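October, notebook, bread table

Long morning, mostly about bread. I meant to write up the breakfast layout properly last week and didn't, so this is me catching up before I forget which decisions were decisions and which were just what happened to be in the cupboard.

First thing - the loaf. We tried the Brirholm white and the Plollenis one side by side yesterday and I'm going with the Brirholm. The slices are squarer and they don't fold in half when you lift them by one edge. The Plollenis tastes better (Blagoje ate most of it, so I trust him on this) but it goes limp the minute it's out of the bag, and then every slice sits differently on the plate and I lose my mind. Unathi wants to try a seeded loaf at some point. Fine by me, as long as somebody else sweeps up the seeds!

Second thing, the sheet. I'm so much happier with the printed one than with the tape marks we had before. The grid lines down the sides are enough to get the plate back to the same spot, and leaving the middle plain means crumbs show up right away. The plate goes toward the far end with the milk drawing to its right. I did wonder whether the milk should be standing up instead of lying on its side, but Unathi likes it and I've stopped arguing. 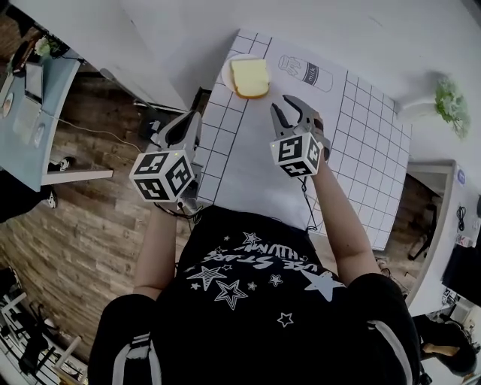

Slices dry out faster than I expected. A slice left on the plate over lunch had gone stiff enough to knock on, and it slid around on it like a tile. So from now on: fresh slice after every break, bag clipped shut in between, and the old ones go in the tub by the sink. Blagoje is taking those home for breadcrumbs, please don't throw them out.

Cleaning the sheet. Dry brush first, then a damp cloth, then leave it alone until it's flat again. I used the Skongate spray on a corner and the black ink went a bit gray, so no more spray. Warm water does the job. If anyone gets butter on it (we will get to butter eventually, and I'm dreading it) try a drop of dish soap and tell me how it went.

Plates - we own 6 of the round ones and I'd like it to stay that way. They stack fine on the low shelf with a paper towel between each. The Wannasri bowls can go back in their box until we start on cereal.

Also somebody please water the plant. I did it this morning but I will not remember tomorrow, I know myself.

Still to do:
- ask Unathi whether the second sheet got ordered, and if it's the same print
- buy two more Brirholm loaves, medium sliced, check the date on the bag
- find the good bread clip
- toast?? Blagoje keeps bringing it up. Needs its own page.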